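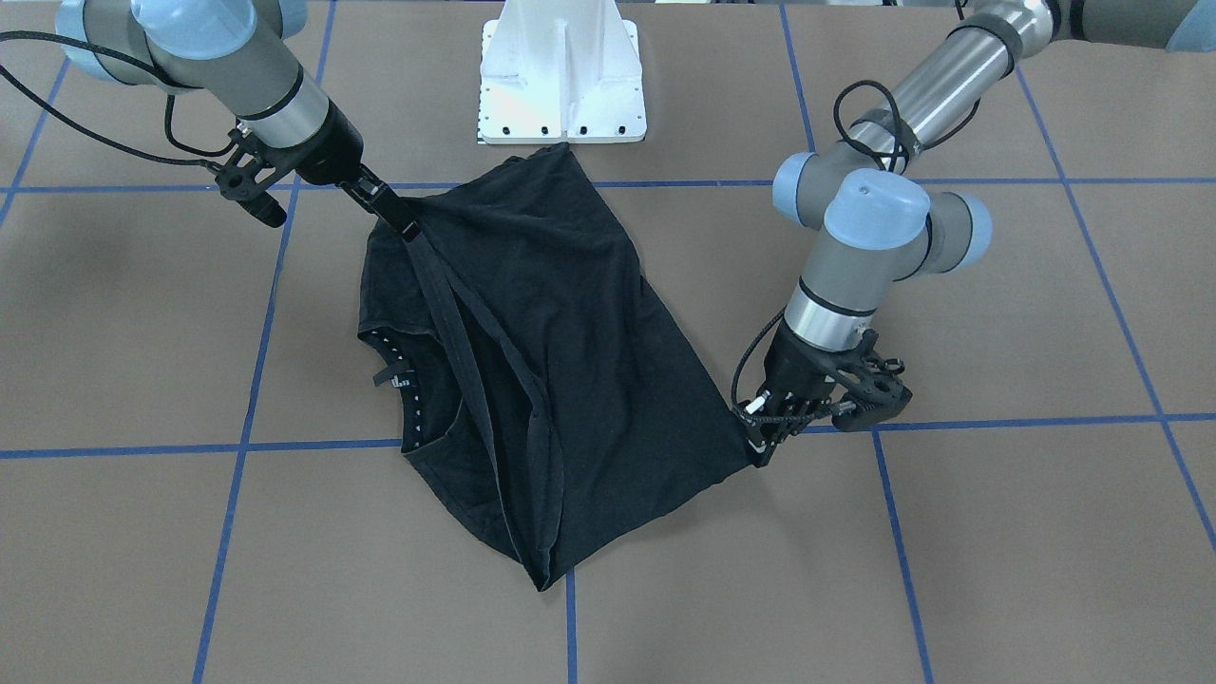

Both grippers holding a black T-shirt on the taped table at the Linevville site.

Most of what is written about safe working with robot arms assumes a rigid part, a fixed path and a fence. Zanele Mabuza works with cloth. She is responsible for the working rules of the two-arm garment handling cells run by Lestosard, and she spoke to us at the Linevville workshop on Oct 27, 2022, together with Tshepo Moodley, who trains the operators there and at the second site in Nindton.

The current rule book is the third version. The first was written for box handling and was carried over when the cells were changed to clothing. According to Mabuza, very little of it survived.

"The box rules said the part is either gripped or not gripped," she said. "A shirt can be gripped at one corner and lying on the table everywhere else. The old sheet had no word for that, so operators wrote whatever they liked in the log."

The present version recognises three states for each arm: free, holding, and shared hold. Shared hold applies when both grippers are on the same garment. In that state neither arm may be moved alone by hand control, and a stop command must go to both controllers. Mabuza described this as the rule that took longest to agree.

"If one arm stops and the other carries on, the cloth becomes a rope between two wrists. A thin shirt will tear or slip, and that is cheap. A heavy jacket may not tear. The load then goes into the fingers and the wrist, and it goes in sideways."

Release after a stop is also covered. The grippers stay closed until the operator has looked at the garment and confirmed the release at the panel. The arm named first in the job file opens first. Moodley said that new operators often expect the grippers to open by themselves.

"They come from machines where everything lets go when you press the button," he said. "We want the cloth to stay where it is. A sleeve that drops off one gripper can swing and wrap round the other."

The tabletops are divided into large squares with blue tape. The rules give the tape two uses: operators refer to squares when they report where a garment was placed, and the lines give a plain visual check that the table has not been knocked since it was last set up. Tape is replaced when an edge lifts. It may not be laid over old tape, as the raised edge can catch a hem.

Asked whether the squares are used by the control software, Mabuza said they are not. "The lines are for people. If somebody wants to use them for calibration, they have to write a separate procedure and I have to sign it. So far I have had one request, from Monti, and I sent it back because it gave no tolerance."

Monti is the project that supplies the folding routines. Its staff may change a routine at any time, but a changed routine counts as new under the rules and must be run at reduced speed for 7 complete cycles before it goes to full speed. Any drop during those cycles sets the count back to zero.

Cables take up a full page of the rule book. Loops at the wrist must be long enough for the full turn of the joint and must not reach the tabletop at the lowest working position. The check is made by hand, with power removed, at the start of each shift.

"Cables were the most common entry in the log," said Moodley. "We had 911 entries when we went through it in July, and I read all of them. The cable entries were nearly always the same fault. Someone had tidied a loop with a tie and made it too short."

Ties may now be fitted only at the points marked on the cable drawing. Mabuza would like to go further and have the ties removed from the general stores, though she accepts that other teams need them.

The rules also limit what may be on the table while the arms are powered. The garment in work and the fixed equipment are permitted. Tools, spare garments, tape rolls and paper are not. Buttons and other hard trimmings are dealt with under a separate heading, and the operator must enter them in the job file before the first grip. Labels and care tags need no entry unless they are stiff.

On the question of who may enter the working area, both were brief. Entry is allowed only with the arms isolated and the key in the pocket of the person entering. Shared keys were withdrawn with the second version. "One person, one key," Moodley said. "If two go in, there are two keys."

The rule book has been in force at both sites for 2693 logged cycles, 760 of them at Nindton. Mabuza considers this too few to judge the release rule and has asked for no changes to it before the next review. She does expect to rewrite the section on wet garments, which at present consists of a single sentence forbidding them.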